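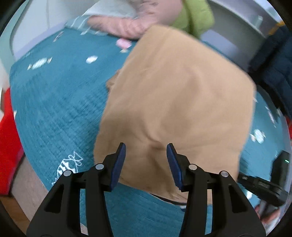 5. Recording a garment fold

Operators at Vornton who used to fold by hand now record folds for the Drendoro cell. Folding rates don't apply while recording.

1. Lay the garment on the bed, front up.
2. Take one gripper in each hand. Open the jaws fully.

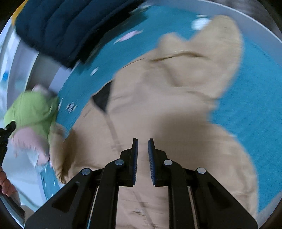

Fig. 5-2. Jaws over the tan garment.

3. Smooth large creases before the first fold. Small ones may stay.

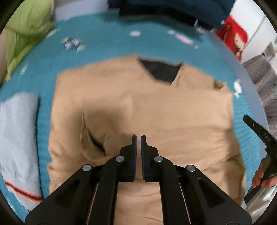 4. Close the jaws on a single fold of cloth and move slowly — a quick pull spoils the take.

Caution: keep fingers clear of the linkage.

Note: stop after 66 takes and rest for at least four minutes. Tell Mirela Bittencourt if your wrists ache.
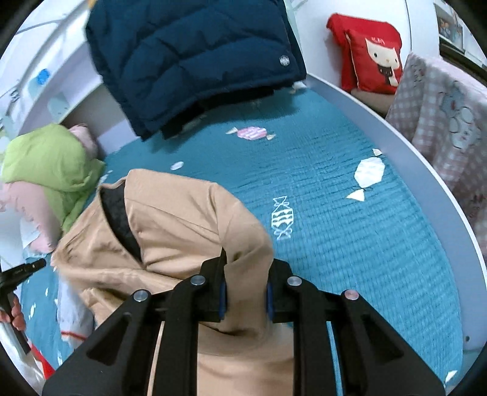 Who folds the garments the cell rejects?
The operators on shift do, by hand, at the normal rate.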